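Ticket 2389 – Shared calendar shows every meeting twice
Opened by: Musa Dauda
Assigned to: Chrysanthi Kontogiannis
Priority: Low (changed to High by Musa) (changed to Low by Chrysanthi)

March 6, 2019
Musa: Since the Vultum sync update, every meeting in the Ondargate calendar appears twice. I have been invited to the budget review two times and would like to attend zero.

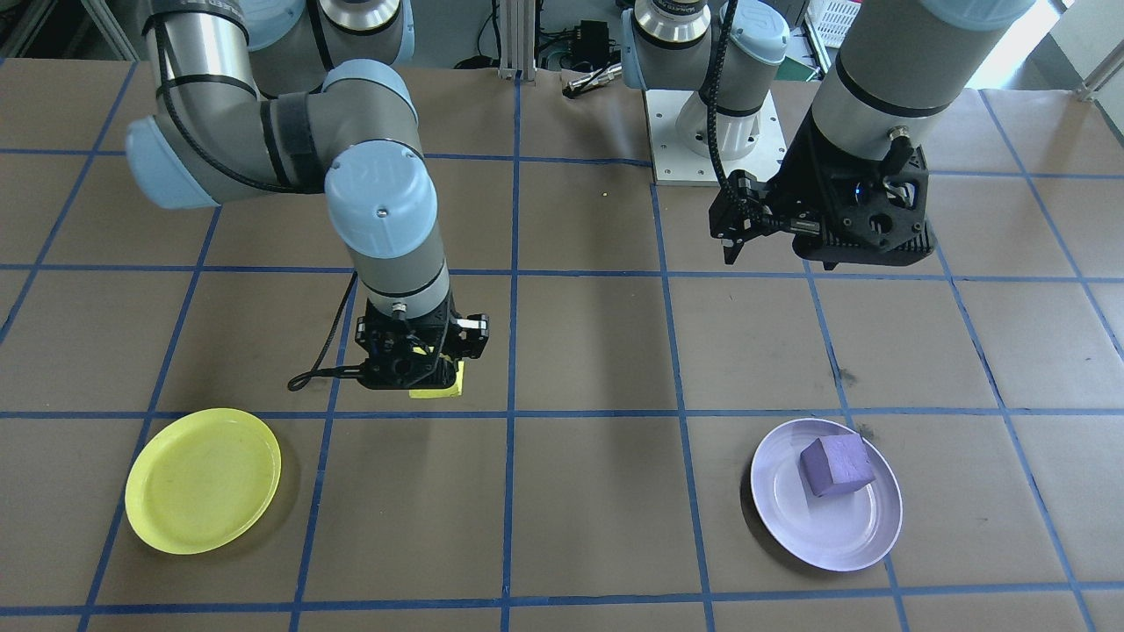
Chrysanthi: Do the copies have the same organizer? Please also clear the cache and sign back in.

Musa: Same organizer, same room. Cleared the cache. There are now 3 of everything.

Chrysanthi: Interesting. Please stop clearing the cache.

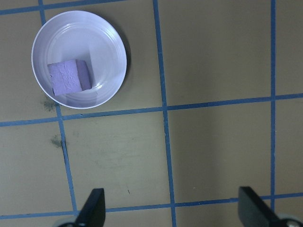
Musa: Stopped. I deleted one copy by hand and it sent a cancellation to 95 people. Several wrote to thank me.

Chrysanthi: Found it – your account is linked under both the old Buven login and the new one, and each is importing the other's events. I've unlinked Buven on my side. Restart the app and wait for a full sync.

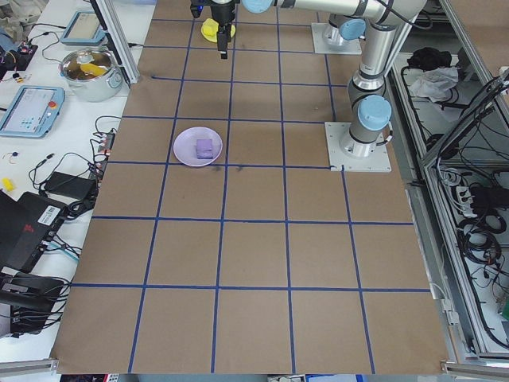
Resolution

Duplicate account link removed. Musa confirms single entries as of this afternoon, budget review included. Cancellation notice retracted.
Status: Closed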